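Skelgate Games Room — progress report, Jul 3, 2019

Hi all, quick catch-up on where your money has gone since May. The card tables are coming along nicely! We've spent 1,043 so far, most of it on felt and chips, and I still have 70 set aside for replacement decks (people bend them, I've given up asking). Poker night now runs to six tables, two more than in the spring.

The round green Texas Hold'em mats have been the big hit — they go straight on over a tablecloth, so we can stop fussing about the scratched tops. Chips are sorted by color except for one box from Hajdu that came mixed. Still to do: better lamps, and a proper cupboard.

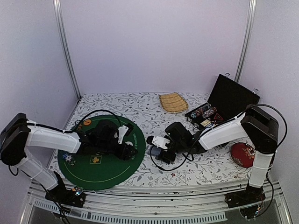 Elsie Marsden wrote back that she'd happily cover the lamps, but wants to see two quotes before we order the cupboard.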